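Incidencia: la balanza Druvon del almacén de Janisis da pesos distintos para la misma caja
Estado: resuelta
Prioridad: media

Síntoma
Al pesar dos veces seguidas el mismo paquete, la pantalla marca primero 600 g y luego 700 g. Pasa sobre todo por la mañana, con el programa de etiquetas Imadness abierto. La tarifa cambia de tramo y la etiqueta de Nic Giolla sale mal.

Prueba 1: reinicio y tara
Apagamos, esperamos 2 minutos y taramos con el plato vacío. Mejora un rato y vuelve a fallar. ¡Pero ya es una pista! El error aparece siempre con cajas grandes, nunca con sobres.

Prueba 2: pesa patrón
Con la pesa de 1,000 kg la lectura es clavada, en el centro y en las cuatro esquinas. La célula de carga está perfecta, qué alegría. Queda mirar cómo se apoya el cartón: una solapa abierta que cuelga por fuera del plato puede tocar la mesa y robar peso.
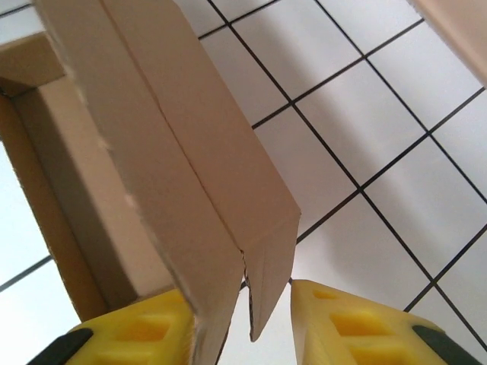

Prueba 3: solapas cerradas
Repetimos con las cajas cerradas con cinta y bien centradas. Diez pesadas, diez lecturas iguales. Me encanta cuando sale tan limpio — y sin abrir la carcasa.

Solución aplicada
— Cerrar la caja antes de pesar.
— En Imadness, activar «esperar lectura estable» (venía desactivado desde la actualización de noviembre).
— Subir la balanza sobre el alza que trae Druvon.

Pendiente
Reimprimir las etiquetas erróneas de esta mañana y pedir a Nic Giolla que anule las anteriores.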